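Chapter 6
Planning and Budgeting for Handling Equipment

By the end of this chapter, readers should be able to prepare an outline budget for a small handling cell, separate the purchase price from the cost of ownership, and set out a replacement plan for parts that wear.

A first budget often covers the arm and little else. In the Dumska case, to which this chapter returns, the works set aside funds for one arm from Sitomus and a controller from Cekon. Gripper fingers, pads, lighting and work surfaces were left to a later order, and that order came to 1447 pounds. The sum was modest, but it had no budget line – and approval took until April.

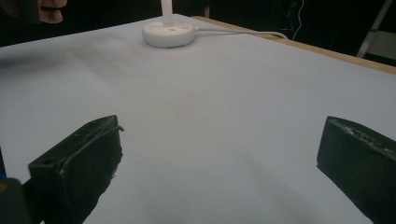 Should spare fingers be bought with the gripper or afterwards? They should be bought with it, so that the cost falls within the first order and the parts match.

Contact parts deserve a line of their own. Pads and finger faces are consumed in use, and their price should be entered per year of service. The Leung method, set out in Section 6.2, divides the expected number of working days by the life of each part. At Dumska a set of pads lasted 136 working days, and the plan allowed for nine sets over the life of the cell.

Section 6.1 begins with the request for quotation and the items a supplier may leave out of it.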